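Base coat bubbling on the second day, is it the polish or me?

Posted in Nails & Polish by Marilou Bautista
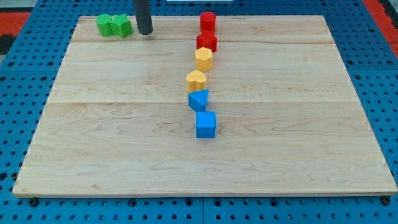

I do my nails on Sunday nights and have used the same base coat for years. When the store stopped carrying it I switched to the Junier ridge filler, and now I get tiny bubbles near the cuticle by the next evening. They aren't there when I go to bed. The color on top is a Skuritz cream I've had since last July and it never gave me trouble before. It happens on both hands but is worse on my right, which I paint with my left.

My routine is remover, wash, one coat of ridge filler, two coats of color, quick dry top coat. I wait a couple of minutes between coats. I've tried thinner coats and it helped a little. Should I go back to a plain base, or is there something I'm doing wrong with the ridge filler? I paid for the big bottle and would like to use it up.

3 replies

Svenja Rieger
Member, 457 posts

Ridge fillers are thicker than a normal base and they dry slower underneath than they feel on top. Two minutes isn't enough. If you put color over it while the bottom is still soft, and then seal it all with a quick dry top coat, whatever is still evaporating gets trapped. It shows up later as bubbles, often near the cuticle where the polish pools.

What I would change:

Wait at least six minutes after the ridge filler, longer if the room is humid.
Wipe most of the polish off the brush before you start the nail. You are probably loading more on your right hand because you have less control with your left.
Wipe the nails with remover again after washing. Nails soak up water and polish doesn't stick well to them until they dry out.
Don't shake the bottle. Roll it between your palms.

Also check the Skuritz. If it's a year old and has gone stringy, put in two or three drops of polish thinner — not remover, that ruins it. Keep the fan off too. I used to dry mine in front of one and got bubbles every time.

Birgit Lenz
Member, 13 posts

i had the same with junier, threw it out. just get a different one

Leonie Kohlhase
Member, 2,982 posts

I agree with Svenja on the waiting time. To find out which bottle is causing it, do one hand with the ridge filler and the other with no base at all, using a pale color that won't stain. If both hands bubble, look at the color or the top coat. Quick dry top coats get thick once the bottle is half empty and mine has caused this more than once.

If it does turn out to be the ridge filler, you can still use it up on your toes, where you can give it a whole evening to dry.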